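4.3 Do labels on storage change what people put back?

The claim that labelled storage leads to tidier shared rooms is repeated so often in the advice literature that it is rarely given a source. Where a source is given, it usually leads back to Wuyts, whose handbook reports that labelled cupboards were "kept in order far longer" than unlabelled ones. The handbook does not say how order was judged, who judged it, or how long the unlabelled cupboards lasted. We do not think it should be cited as evidence, and we were surprised to find it in the reference lists of papers that are otherwise careful.

Our own material is modest. Over the spring we collected 700 diary entries from people who share a kitchen, a workshop or a supply room with others at work. Ten sites agreed to take part and nine of them kept going until June. The tenth stopped sending entries after a change of manager, and we have left its early entries out. Each site was asked to label its shelves in whatever way it liked, and people were asked to note, at the end of a shift, whether they had found what they were looking for and whether they had put it back in the same place.

Two things should be said about these diaries before anyone leans on them. People who agree to keep a diary about putting things away are probably tidier than those who don't. They also knew what the study was about. Several entries read as though the writer had gone back to the cupboard and straightened it before picking up the pen. Koster, who read the entries without knowing which site they came from, marked such passages as "performed". We kept them in, but we would not want the overall picture to rest on them.

With that in mind, the results are less cheerful than the handbooks suggest. In the first weeks people did mention the labels, mostly with approval. After that the labels more or less vanish from the diaries. When they come up again it is because they are wrong: the shelf marked for tape holds light bulbs, and everyone who works there knows it holds light bulbs. New staff are the only ones who seem to read the labels at all, and they are the ones misled. One writer put it plainly: "I asked where the string was. It was under batteries. It has always been under batteries."

Supporters of labelling have an answer to this, which is that labels need upkeep. Gramus makes the point at length and proposes a monthly review. We have no quarrel with the idea, but it moves the question somewhere else. A room in which someone checks every shelf each month would very likely be tidy with no labels at all, and a study that compares reviewed, labelled rooms with neglected, unlabelled ones tells us little about the labels. As far as we can see, the Fikley and Imell trials both have this fault. In the Imell trial the labelled rooms were also the ones that had been given new shelving.

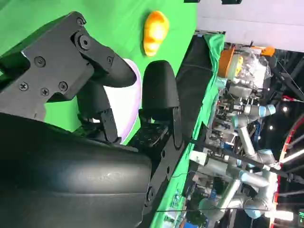 Figure 6. Black fittings with screws set into a bracket.

A harder problem is what "the same place" means to the people writing the diaries. We had assumed it meant the labelled shelf. For many of them it meant the spot where they had last seen the thing, label or no label, and a good share of the entries that say "put back" must be read in that looser sense. Verstraete raised this after the pilot and wanted the wording changed. It was not changed, which we now regret, and the numbers we might have drawn from that question are not reported here.

What remains is a weak finding, stated weakly. People in shared rooms seem to rely on memory and on asking each other, and labels help for a short time or for a newcomer, provided they are right. Whether they do anything beyond that cannot be settled with diaries. It would need someone to look in the cupboards, without warning, over a long stretch, and to compare rooms that differ in their labels and in nothing else. None of the studies we reviewed did this, and neither did we.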